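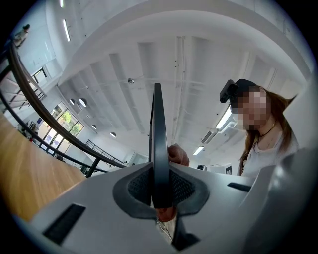

4.2 Comparing the two hand-held grippers

I'll start with the thing I got wrong, as it shaped the rest of the study. When I planned the comparison I assumed that finger stiffness would matter most, and I built the whole test schedule on that. The Morin has the stiffer fingers and the Zestero the softer ones, so I had a tidy little story ready before we'd picked up a single cup. Then we ran the pilot in July and most of our lost trials had nothing to do with stiffness at all. They were lost because the gripper's own camera couldn't see what the fingers were holding!

So the protocol changed. Each of the four operators worked through the same 24 objects with both grippers, and I scored every trial twice: once for the grasp itself (did the object reach the target tray without being dropped?) and once for the view (could I tell from the gripper camera alone when contact began?). After throwing out trials where the recording had stopped early or somebody had picked up the wrong object, I was left with 476 usable ones across the two sites, Flunthorpe and Erstead. The counts are slightly uneven between grippers and I haven't tried to balance them.

The view score needs a bit of explaining. On the Morin the camera sits low and looks up past the finger, and you can see the result in Figure 3. The dark, flat finger rises out of its mesh-lined pocket and stands right up the middle of the picture, and the hand behind it is mostly hidden. Whatever is on the far side of the finger is more or less lost to us. What you do get is plenty of everything else: railings, windows, a long stretch of ceiling, and a person wearing a head-mounted device. For tracking the gripper's position that's lovely, as there are beams and lamps and window edges for the software to hang on to. For judging contact it's pretty hopeless, and I gave it low marks accordingly.

The Zestero goes the other way. Its camera is tucked closer to the fingertips and angled down, so contact is nearly always in view, but when an operator leans over a plain tabletop there is hardly anything for the tracker to use. I had several runs at Erstead where the estimated path wandered off by the width of a dinner plate and then jumped back again. I tried taping printed markers to the table, which helped, though the operators complained (fairly enough) that the tape kept catching on the smaller objects.

On grasping alone I'd call it a draw. The Morin did better with heavy things such as the full water bottle and the stapler, and the Zestero did better with anything thin or floppy. The tea towel was a misery with both. I also noticed that operators slowed down a good deal with the Morin when they had to turn their wrist past the comfortable point — its body is bulky, and your hand ends up where you don't want it. None of them said so in the questionnaire, but it shows clearly enough in the timings.

The cables gave me more bother than I'd expected. The Morin's run out underneath, and on long reaches they'd snag on the table edge or on a sleeve. I moved to a looser loop and a bit of spiral wrap halfway through the Flunthorpe sessions, so the earlier and later trials there aren't strictly comparable. I've marked the change in the log, and I checked that dropping the earlier trials doesn't alter the ranking of the two grippers on either score.

One more point about frame selection. For the contact judgements I drew 2,000 frames at random from the pooled recordings and labelled them in one go, grippers mixed together. I couldn't be blinded in any proper sense, because you know which gripper you're looking at the moment you see the finger. I did hide the site and the operator, and I relabelled a portion of the frames after a fortnight's gap to see how steady I was. Fairly steady with the Zestero, much less so with the Morin, where I kept changing my mind about whether a fingertip was touching something or just in front of it. Those disagreements are kept in the data and carried through to the error bars in Section 4.3.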